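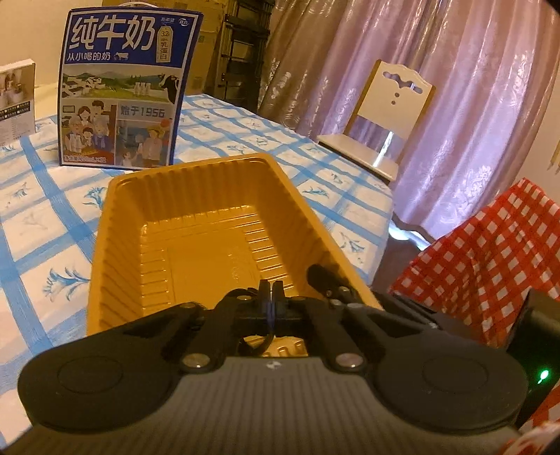

The Priltska hand-held gripper over the yellow tray, with the milk carton at the back of the table.

FOR IMMEDIATE RELEASE

Salden Workshop Puts Out Plans for Priltska, a Gripper You Have to Hold Yourself

VIVER, 8/30/24 – Salden, the shared workshop behind the old tile depot, today released the full plans for Priltska, a two-fingered gripper that does everything a robot hand does except come with a robot. The user supplies the arm, usually the right one.

The plans cover the printed parts, the linkage and the wiring, along with a parts list and a 69-page build guide that its editors admit could have been shorter. All of it is free to download, change and complain about.

Priltska is meant for people who want to teach a robot arm to do household jobs and who do not yet own a robot arm. The builder holds the gripper, picks things up and puts them down, and records the session. The recordings can be used later to train a machine, should one ever fit the budget.

"We priced a proper arm and then we had a long, quiet lunch," said Kadir Öztürkmen, who started the project. "The gripper was the part we could afford, so we made that part well. I have become quite a good robot in the meantime. I'm slow and I need coffee, but I rarely hit the table."

The design is the fifth. Earlier versions pinched well and let go badly, and one of them held on to a sponge for most of an evening. The current version uses a pair of narrow black fingertips on linkage arms that spread back to two rounded housings. Erdal Ağca, who drew the linkage, spent the better part of the spring getting the fingertips to meet squarely.

"People look at the housings and assume that's the hard part," Ağca said. "The hard part is the last bit at the end of the fingers. Everything behind it is there to hold my mistakes in a straight line."

Testing has been done at the workshop and in members' homes, on ordinary tables with ordinary tablecloths. The group tried a plain gray board at first and found that a gripper that behaves on a plain gray board can be very surprised by a floral print. The usual test tray is yellow-orange plastic, deep, with ribs along the floor. Small items like to settle between the ribs, and getting them out again has become the unofficial entrance exam for new builders.

"You learn a lot about your own hands," said Sevim Sönmez, who runs the test evenings. "I've been picking up spoons my whole life and it seems I've been cheating. I roll them against my thumb. Priltska doesn't have a thumb. Priltska has made me think about thumbs more than I wanted to."

Builders will need a 3D printer, a soldering iron, basic hand tools and patience for small screws. A careful first-timer can finish the mechanical side in 2 weekends. The wiring takes longer, chiefly on account of chapter 7, which the group is rewriting. Until the new version is out, builders should follow the wiring drawing and treat the text beside it as local color.

Some of the machined hardware was supplied at cost by Avcı, a small metal shop in Viver that also cut the first set of brackets and was very polite about the drawings. Avcı has asked the group to mention that it does gates and railings as well.

Salden will hold an open build night in September for anyone who wants to try the gripper before printing one. Visitors may bring objects from home to be picked up. Eggs are welcome if they come with their own bowl. Wet soap has been tried and the group would like a rest from it.

Work on the next version is under way. Hanne Mogensen is testing softer fingertip pads, and Tianyou Yu is writing a tool that sorts good recordings from bad ones, which at present is done by watching all of them. Mounting the gripper on an actual arm remains on the list, under the new dust extractor.

About Salden

Salden is a member-run workshop in Viver with benches for wood, metal, sewing and electronics. Members build what they like and are asked to sweep up afterward. Tools may be borrowed overnight if they are written in the book.

Press contact: Hanne Mogensen, Salden, Viver. Please ask for her at the front bench. The phone is next to the table saw, so let it ring.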